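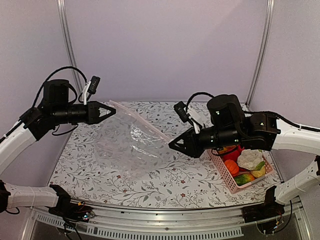 *Bag task, two-arm cell. Bag held at both top corners, toy veg in the pink basket.*

**Skeltonora – software catch-up, bimanual cell**
Jul 1, 2021
Present: control, perception, planning, tooling. Apologies from the Ginting side, they sent notes instead.

**1. Last actions**

- Log rotation on the cell PC: done.
- Gripper force limits moved out of code and into the config: done, but the docs still show the old place. Tooling to fix.
- Rename of the Skurar branches: not done. Carried over again.
- Spare wrist camera cable: ordered, no date.

**2. Perception**

Clear bag is still the main headache. Segmentation fine on the basket and the toy veg, tomato and pumpkin especially. Bag comes and goes. Glare off the plastic gets read as an edge, and the leafy mat shows straight through so the mask leaks out into the pattern.

Long chat about swapping the mat for plain grey. Perception for, planning against (all the recorded episodes have the flowers in, we would be starting over). Agreed: mat stays till the end of this round, then look again.

Red seal strip is the one thing on the bag we can find reliably. Proposal to track the strip only, and work out the opening from strip plus the two gripper poses. Liked by most. Worry is what happens when the strip folds over on itself. Try it offline on recorded episodes first, no live runs yet.

Wrist cameras: timestamps on left and right drifting apart on long runs. Not the cameras, it's the driver restarting its clock after a reconnect. Patch is written, wants review.

**3. Planning**

Mamutlow planner now merged to main. Both arms planned together as one problem, not left then right. Plans are slower to come back but no more elbow stand-offs in the middle of the table.

Still open:

- Planner treats the bag as nothing at all, so it will happily send a wrist through where the plastic hangs. Wants a rough keep-out shape under the two grippers. Box will do for now.
- Basket is a fixed obstacle in the scene file. If someone nudges it the plan is wrong and there's no warning. Perception to publish basket pose, planning to read it at the start of each episode.
- Side walls are in the model, back corner posts are not. Add them.

Question from Ginting notes: can the planner hand over mid-motion if the grasp is lost? Answer no, not at present. It stops, then replans from rest. Nobody wants to change that before the handover work.

**4. Control**

Tension between the arms. With both grippers on the bag each one fights the other if the poses disagree even slightly. Current fix is a soft spring term along the line between the grippers, gain set by hand. Works on the thick bags, too stiff for thin ones.

Agreed to limit the pull in software and let the right arm follow the left. Left is leader as default, make it a config flag so it can be swaped.

Control loop overran on the cell PC twice this week. Both times the visualiser was open on the same machine. Rule until further notice: visualiser runs on the other desk.

E-stop recovery script: leaves the grippers closed. Should ask before opening or closing anything. Control to change.

**5. Data and tooling**

391 episodes in the store for the bag task. 280 have labels. The rest waiting on the labelling tool, which falls over on any episode with a missing wrist stream. Tooling knows why, fix is small, just hasnt been got to.

Episode viewer: please can it show gripper state next to the video. Asked for in January, asked for again today. Tooling says yes this time.

Replays: Skurar format converter drops the last 5 frames of every episode. Off-by-one in the chunking. Anyone training on converted data should reconvert once fixed. Don't delete the originals!!

Naming: "open bag", "bag_open" and "openbag" all in use as task labels. Go with bag_open. Script to clean up the old ones.

**6. AOB**

- Config changes on the cell go through a pull request, including small ones. Found 2 local edits on the machine that were never pushed.
- Wiring under the front rail to be looked at by hardware, not a software item but noted.
- Demo for Ginting: scope not agreed. Either hold and open the bag, or go all the way to putting veg in. Software view is hold and open only. Put that to them in writing.

**Actions**

- Perception: strip-only tracking, offline test. Basket pose topic.
- Perception + control: review timestamp patch
- Planning: keep-out box under grippers, corner posts into model
- Control: pull limit, leader/follower flag, e-stop script
- Tooling: labelling crash, converter fix, label clean-up, force limit docs, gripper state in viewer
- Tooling: Skurar branch rename (third time of asking)
- Planning: write to Ginting re demo scope

Next one same time, same room, unless the cell is booked.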